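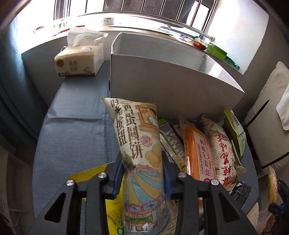 Gripper closed on a bag of egg round biscuits, with the white box waiting behind it.

I've had the Praltum hand-held gripper on loan since the spring issue, and a few of you have written in to ask if it's worth the money. So let me tell you how I've been getting on with it!

If you missed the last issue, Praltum sells this as a starter kit for people who want to teach a robot arm by showing it the job. You hold the gripper, you do the picking and placing yourself, and the recordings go off to train the arm. No arm needed on your end, which for me (small house, smaller budget) is the whole appeal. The kit comes with the gripper, two sets of blue finger pads, a charger, and a booklet that I'd call brief. Setup took me 90 minutes. Shahla Shokri, who helps me with these reviews, did hers in far less, but she reads instructions first.

I gave it snacks to do. Pillow bags are a rotten thing to pick up if you're a machine - they're slippery, they're full of air, and the shape changes the moment you touch them. Squeeze too high and the bag folds over the fingers, squeeze too low and it swings. The middle is where you want to be, with one pad on each side. My first 5 tries with the biscuits were awful and then I got the feel of it. The trick is to close slowly and stop a hair sooner than you think you should.

The pads are the best part of the kit. They hold a shiny wrapper without my having to crush what's inside, and I've eaten enough of the test material to tell you the biscuits came through fine. Flat boxed things are easier again. Where I struggled was with bags lying in a heap, because the plates are wide and they push the neighbors around while you're going in for the one you want. Shahla tips the gripper a little and comes in from the side. I keep forgetting to.

Now the grumbles. It gets heavy. After seven or eight minutes my wrist wants a rest, and Praltum's own booklet suggests sessions of twenty, so somebody over there has better forearms than mine. The screws on top also needed a quarter turn after the first week, so keep a small driver handy. And the spare pads come in packs of three, when you need two at a time. I wrote to ask about that and got a very polite reply that didn't answer it.

I tried the Nyberg one last year at the Pekivwood open day, and that's lighter in the hand but the fingers felt mushy on anything soft. For bags and wrappers I'd take the Praltum. If you're mostly moving cups and blocks, I'd try both before you pay for either.

Praltum is taking orders for the next batch now and says it ships in September. Readers who order through the Wamia shop get the second set of pads swapped for the larger size if they ask at checkout. I'm keeping the loaner for another 3 weeks, so if there's something you'd like me to try picking up with it, write and tell me. Nothing wet, please.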